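Why Does a Truck Take So Long to Stop?

A loaded truck is much heavier than a car. The more something weighs, the harder it is to slow down. That is why people who cross a road or ride bikes need to know how trucks stop.

Stopping happens in two parts. First the driver has to see the danger and move a foot to the brake pedal. The truck keeps rolling at full speed while this happens. Then the brakes press on the wheels and the truck slows down.

On the hill road outside Zoltudberg, the speed limit for trucks used to be 80 kilometers per hour. At that speed a truck covers more than 20 meters every second. The town lowered the limit after 9 crashes in one winter.
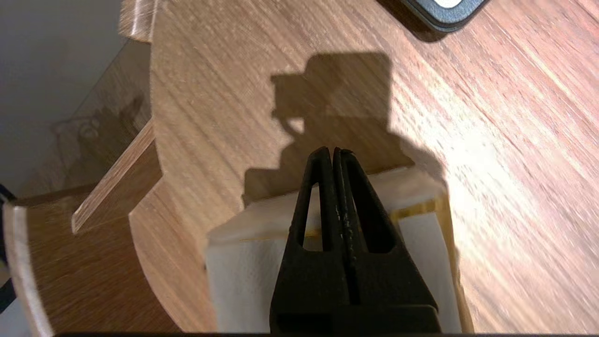
What makes stopping even harder?

Rain, ice and loose gravel do. Tires need to grip the road, and they grip less when something slippery is in the way. Going downhill also adds to the distance, and so do worn tires.

Trucks have another problem, called a blind spot. This is a place the driver can't see, even with mirrors. There is one right in front of the cab, one behind the trailer and one along each side. If you can't see the driver's face or the mirrors, the driver probably can't see you.

The school in Chauhan teaches these rules:

Wait until a truck has fully stopped before you step into a crosswalk.
Never ride your bike next to a truck that is turning.
Wear a helmet and use lights after dark.
Stay off the road when you pick up a ball or a hat. Ask an adult to help.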